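时间锁交易的手续费该按什么时候的行情定?

打印本页 | 用电子邮件发送本主题

coldbranch
想请教一个 nLockTime 的实际问题。我用 Matei 钱包做了一笔预签名交易,锁定到将来的某个区块高度,签好以后把原始十六进制存到离线介质,打算到期再广播。输入 13 个,都是隔离见证 v0 的单签输出,输出 2 个。手续费率按签名当天的行情定,18 sat/vB。
问题在于:签名时手续费已经写死,到期那天内存池是什么状态完全不知道。如果届时最低入池费率高于我定的数,这笔交易连中继都进不去。各位一般怎么处理?直接往高了定,还是有别的办法?

nonce_zero
先确认一件事:输入的 sequence 是多少?如果全部是 0xffffffff,nLockTime 根本不生效,这笔交易现在就能上链。至少要有一个输入的 sequence 小于这个值。

coldbranch
全部是 0xfffffffd。锁定时间有效,RBF 也标记了。

nonce_zero
那锁定没有问题。不过 RBF 标记对你的用处取决于私钥。到期时私钥还在手里,就重新签一笔费率更高的,预签名这一份等于作废。私钥不在手里,RBF 标了也没用,替换交易同样需要签名。

赫达维克节点
所以要先讲清楚预签名的目的。如果是给继承人或者备份用,假定到期时没有私钥,那只剩 CPFP 一条路:收款方拿到输出以后,花掉它,用子交易的高费率把父交易带上去。前提是接收地址的私钥在收款方手里,而且父交易本身能进内存池。

utxo_farmer
最后这句是关键。父交易费率低于节点的 mempoolminfee 时,单独广播会被拒,子交易找不到父交易,也会被拒。CPFP 在拥堵最严重的时候恰好可能失效。

赫达维克节点
现在有包中继了,一父一子可以成对提交,父交易单独不达标也能过。

utxo_farmer
“可以成对提交”和“全网都会转发”是两回事。旧版本节点不认包,钱包那边也要支持提交包的接口。Matei 的发布说明我翻过,没有看到相关条目。不应该把资金安全建立在对方节点版本上。

赫达维克节点
不需要全网都转发,只要有一条通向矿池的路径都由新版本节点组成即可。多连几个出站节点,概率已经很高。

utxo_farmer
概率很高不等于可以写进恢复手册。分歧留在这里,我的建议是不依赖它。

区块筛子
我的做法比较笨:同一组输入签多个版本,费率逐级翻倍,全部存下来,锁定高度相同。到期从低往高试,先广播最低档,不行再广播下一档。因为花的是同一组输入,最终只会有一个版本确认。sequence 保持可替换,高档可以顶掉低档。
注意替换规则:新交易的绝对手续费必须高于被替换的,差额还要够付自身体积的中继费。逐级翻倍自然满足。

nonce_zero
这个方案我同意,缺点是拿到文件的人可以直接选最高档广播。收款地址是你自己的或者继承人的,损失只限于多付的手续费,可以接受。收款方是第三方就要另外考虑。

coldbranch
收款地址归家里人,可以接受。最高档定多少合适?

区块筛子
先算体积再谈费率。P2WPKH 每个输入按 68 vB 计,每个输出 31 vB,再加固定开销。13 个输入对你来说偏多,建议先合并成 1 个再做时间锁,体积会小很多,以后每一档翻倍的绝对成本都跟着降。

utxo_farmer
合并有隐私代价,等于公开声明这些输出属于同一个所有者。

区块筛子
他原来那笔就是 13 个输入放在同一笔交易里,关联在到期那天一样会公开。合并只是把时间提前。

utxo_farmer
时间提前本身就是代价。链上分析可以从合并那一刻开始盯着那个 UTXO。是否在意由楼主自己决定。

打印本页 | 用电子邮件发送本主题

coldbranch
考虑之后还是合并了,趁十二月的低费率时段做的。合并交易确认以后重新签了四档,最低档不变,18 sat/vB,往上是 36、72、144。用 testmempoolaccept 检查,四档都返回 non-final,说明锁定高度起作用。签名有效性另外用离线脚本逐个验过,因为 non-final 的检查在脚本验证之前,返回这个错误并不能证明签名正确。
四份十六进制加一份校验和,分别存两处,一处在家,一处放在弗卢尔纳滕(Flurnaten)。恢复说明是纸质的,写明广播顺序和锁定高度。
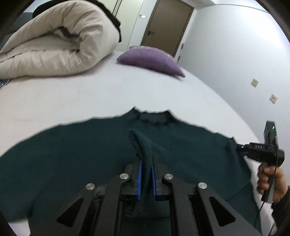 plancombe_relay
校验和只能发现损坏,不能修复。文件不大,建议每处至少存两份,介质类型不要相同。另外,恢复说明里应当写上合并后那个 UTXO 的 txid 和输出序号。到期之前如果有人动过这个输出,四档全部失效,执行人需要一个办法先查清楚它是否还在。

coldbranch
txid 已经补上,介质的问题这周处理。

赫达维克节点
补一条:锁定高度换算成日期时不要写死。每个区块平均十分钟只是目标值,难度调整有滞后,几年下来会偏出不少天。说明里写高度,日期只作参考。

nonce_zero
同意。顺便提醒,nLockTime 小于 5 亿按高度解释,大于等于 5 亿按时间戳解释。见过有人把时间戳少打一位,结果变成一个极远的区块高度。

coldbranch
核对过,是高度,离当前链顶还有 3787 个区块。这一轮先做短周期演练,到期后实际广播最低档,看完整流程能不能走通,再签长周期的那一套。

utxo_farmer
演练时请记录一下最低档从广播到首次确认隔了多少个区块,还有你自己节点当时的 mempoolminfee。包中继那个问题也可以顺便测:把父交易故意签成低于门槛的费率,和子交易一起提交,看别的节点收不收。

赫达维克节点
这个测试我可以配合,我这边有两个不同版本的节点在跑。广播之前在本帖说一声,我把日志级别调高。

coldbranch
可以。到时候在这里更新。

打印本页 | 用电子邮件发送本主题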